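2026年2月27日 星期五 阴

早上七点零五分读数。挂钟比昨天同一时刻又慢了29秒，和前天到昨天的差值基本一致，说明走时率已经稳定，可以开始调整。前几天一直没有动摆下面的螺母，就是想先得到一段没有干预的记录。上次心急，装好当晚就拧了两回，后面的数据全部作废，等于白等一周。

把钟的情况再记一遍，免得以后翻本子找不到。Zornis 的壁挂重锤钟，机芯后夹板上有 Wallis 的戳记，锚式擒纵，木摆杆，铁摆锤外面包黄铜皮。由齿轮系推算出的等效摆长是890毫米，单程略短于一秒，所以不能直接拿秒针去数拍子，这一点容易忘。摆锤单独称重913克，不含杆和螺母。悬簧是换过的，原来的那片靠近上夹块处有折痕，肉眼能看见，用手拨动摆锤时会带出轻微的扭转。换了之后扭转消失，但新簧比旧簧稍硬，等效摆长跟着变了一点，走时率也就重新来过。

先算螺母。周期与摆长的平方根成正比，走时率的相对变化等于摆长相对变化的一半。要让这座钟每天快一秒，摆长应缩短约百分之二毫米。调节螺母的螺距实测是半毫米，拧一整圈相当于每天二十四秒。目前慢29秒，理论上要往上拧一圈又五分之一。我打算只拧一圈，剩下的五秒用别的办法补，理由后面写。

七点二十分停摆，左手扶住摆杆下端，右手拧螺母，整一圈，以螺母侧面的铅笔线为准。扶摆杆这个动作必须做，悬簧很薄，拧螺母的力矩直接传上去就会再出一条折痕。拧完以后静置，等摆锤完全不动再推。初次推的幅度偏大，二十分钟后落回正常值。对时，记下起点，关玻璃门。

上午在办公室做报表，没有什么可记。间隙里把去年九月的记录调出来重新整理了一遍。那时候用的是手抄，一天只有一个点，而且读数时刻前后能差半个小时，换算成日差以后噪声很大。当时我写的结论是“夏末走时偏慢，与室温有关”，现在看只能说方向大概对，幅度不可信。
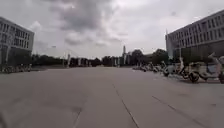 温度补偿的账需要重新算。钢杆的膨胀系数代进去，每升高一度，每天约慢半秒；顺纹的木杆只有三分之一左右，前提是木头封得好、不吸潮。中午从广场穿过去吃饭，天压得很低，满是灰云，地上那几道深色的接缝一直往远处的树那边伸，混凝土要留缝，道理和摆杆要补偿一样，长度总归要跟着温度走，差别只在于有没有给它留出位置。摆杆没有地方可留，只能在别处找一个方向相反的量去抵消。木杆加一段黄铜套管，套管坐在螺母上，托住摆锤的中心，套管受热向上伸长，正好把摆锤顶回去一点。这座钟的摆锤是直接坐在螺母上的，支承点在摆锤底部，铁锤自身受热向上膨胀已经补掉了一部分。再加套管会不会过补，要看数据。

过补和欠补从曲线上是能分开的：升温时钟变快就是过补，变慢就是欠补。问题在于室内温度一天里变化不大，晚上关了暖气也只降三四度，要从日差里分离出零点几秒的温度项，至少需要一段温度走势单调的日子。二月底正合适，白天开始回暖，不过今天这种阴天对我没有用处，室外室内都平得像一条直线。

湿度比温度更麻烦。木杆吸潮后既变长又变重，两个效应的时间常数都在几天以上，和温度不同步。封漆只能把过程拖慢，拦不住。去年那批数据里有一段连续变慢，温度其实是下降的，当时解释不了，今天对照日历，那几天连着下雨。这件事记为待查，不算结论。

午饭后收到 Damian Urbańczyk 的回信。他主张我把锚式擒纵的叉瓦拆下来重新抛光，说冲面上如果有磨痕，摆幅就会随油的状态漂移，摆幅一漂，圆周误差跟着变，什么补偿都白做。这个说法本身没有问题，我按他的思路验算了一下：半幅两度时，圆周误差使钟每天慢六秒半多；如果半幅降到一点八度，这个数字变成五秒多一点。也就是说摆幅减小零点二度，钟反而快了一秒多。量级确实压过我现在关心的温度项。

但我没有同意马上拆。叉瓦的磨痕我用放大镜看过，在出瓦上有一道，入瓦没有。擒纵轮的齿尖是好的。抛光要去掉材料，去掉以后落差变大，还得重新调中心距，这个机芯的叉轴支架没有偏心调节，只能靠弯夹板或者垫片，两种做法我都不喜欢。比较稳妥的顺序是先装一个摆幅刻度，每天读一次，看它到底漂不漂。漂了再拆。

我给他回信时把刻度片的图附上了，半径按从悬簧弯曲点到指针尖端的实际距离画，刻线每十分之一度一道。弯曲点不在夹块的下沿，要再往下一点，具体多少取决于悬簧的厚度和摆锤的重量。我取的是簧片自由长度的三分之一处，他大概会有意见。
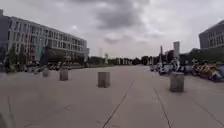

广场上的方形混凝土墩，阴天。

下午三点去了一趟 Ratanaporn 的铺子，取托他车的小托盘。黄铜的，中间开一道槽，可以从侧面卡进摆杆，用一颗尼龙头的螺丝顶住，不伤木头。外圆的毛刺去得很干净，槽宽比图纸上大了一点，加一层薄纸就紧了。铺子里暖气很足，他那边的几座钟全部走得偏慢，他自己也知道，说来取钟的人只听响不响，没有人问一天差几秒。

托盘的用法是老办法。把小砝码放在悬点和摆锤重心之间的任意高度，都会使钟变快，效果在摆长的一半处最大，往两端递减。托盘放在离悬点五分之一摆长的位置，灵敏度低于最大值，好处是离摆锤远，加减砝码时不容易碰到摆。代入摆锤重量计算，每加一克每天快七秒半左右，200毫克对应一秒半。这样加减砝码就不用停摆，镊子夹着轻轻放上去，摆幅几乎不受影响。

这也是早上螺母只拧一圈的原因。停一次摆，重新推起来，摆幅要一段时间才稳定，悬簧也受一次扰动，等于前面的记录和后面的记录之间多了一个台阶。螺母管粗调，托盘管细调，今后除非换季，螺母不再动。剩下那五秒，大概需要三分之二克。砝码盒里最小的一片是十毫克，分辨率足够，比我读表的精度还高。

读表的精度要单独写一段。目前用耳朵听擒纵的响声，对着时间信号按表，单次的误差在十分之一秒上下，主要来自手。连按十次取平均能好一些，但早晨没有这个耐心。Trevor Lapointe 上个月提过用光电开关，摆杆每次经过中点遮一下光，直接记录时刻。他在 Zidaritz 那个小组里装了一套，据说连重锤下降时气流的变化都看得出来。我对“据说”保留意见，不过光电开关便宜，线也不难走，唯一要当心的是支架不能固定在钟壳上，钟壳自己会随摆轻微晃动，那样测到的是两者的相对位置。

说到钟壳晃动。昨天晚上做过一次试验，把一小杯水放在钟壳顶板上，用手电斜照水面，能看到与摆同步的细纹。这表示墙上的固定还不够。上面的挂钩吃住了重量，下面两个角只是靠在墙上，没有拉紧。壳体一晃，摆的能量就从这里漏出去一部分，摆幅变小，等效摆长也会偏离计算值。更坏的一种情况是重锤落到某个高度时，吊绳长度接近摆长，重锤自己跟着摆起来，每周会有固定的一天走时不正常。我去年记的“每到周三前后偏慢”，多半就是这个。上链的日子固定在周五，重锤下到那个高度的日子也就固定。

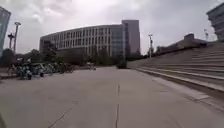
要验证很简单，把上链时间往后挪两天，看偏慢的那天是不是跟着往后挪。今天正好是该上链的日子，我先不上，重锤离底板还有一段，再走两天没有问题。下角的固定也暂时不加，否则两个变量一起动，又分不清是谁的作用。等重锤的问题有了结果，再用两颗长螺丝从背板穿到墙里，中间垫硬木块，不能垫橡胶，橡胶本身是软的，会留下另一个共振。

五点半到家，先看摆幅，还是用旧的纸尺，半幅接近两度，没有异常。六点整装托盘。手在玻璃门里面不好转，螺丝拧到一半掉下去一次，落在钟壳底板上，没有碰到摆。装好以后托盘略向前倾，重新垫纸，水平了。空托盘本身也有重量，按同样的公式折算，会使钟快将近二十秒，这一条早上完全漏掉了。所以螺母那一圈拧多了。

没有别的办法，停摆，往下退。托盘连螺丝在厨房秤上称过，两克半稍多，读数最后一位在跳，厨房秤只能给到这个程度。按两克半算，快十九秒不到，减去原来还差的五秒，净快十四秒左右。我希望留一点余量给砝码，就让空托盘时仍然慢三四秒，那么螺母要退回大约四分之三圈。铅笔线转到相应位置，再核对一次方向：往下拧，摆锤下降，摆长增加，钟变慢。方向没错。六点四十分重新推摆。今天早上的起点作废，从现在重新算。

顺手把公式写在本子封二：托盘及其上的一切都算砝码。下次先称重，再动螺母。

气压也记一下。傍晚指针比早上低了两格，跟这种天色相符。空气浮力对铁摆锤的影响，整个算下来每天六秒多，气压变动百分之一，对应的只有几百分之一秒，加上摆锤带动的附加空气，也过不了十分之二秒。以现在的读表精度，这一项不必修正，但记录不费事，将来换了光电开关也许用得上。表格里给它留一栏，单位统一用百帕，不再混用毫米汞柱。

晚上把表格重新做了。列的顺序：日期，读数时刻，钟差，日差，摆幅，室温，湿度，气压，托盘砝码，重锤高度，备注。重锤高度用贴在背板上的纸带读，以重锤的上沿为准。日差统一规定快为正，慢为负，去年的记录里有一段正负号是反的，改过来以后曲线中间的那个大弯就没有了。为这个弯我还给 Damian 写过一封长信，讨论是不是游丝一样的滞后效应，现在想起来应该再写一封更正。

九点半又看了一次，与起点相比几乎没有差别，时间太短，不足以判断。拍声左右是匀的，靠近听也没有拖音。壁灯关掉，钟前面的窗帘拉上，免得明天早晨太阳照到钟壳的一侧。

待办：刻度片打印，贴在硬卡上；买硬木块；问 Trevor 光电开关的型号以及他的支架固定在哪里；给油，只给轴眼，叉瓦上的油明天再看。明早七点零五分读数，周日晚上链。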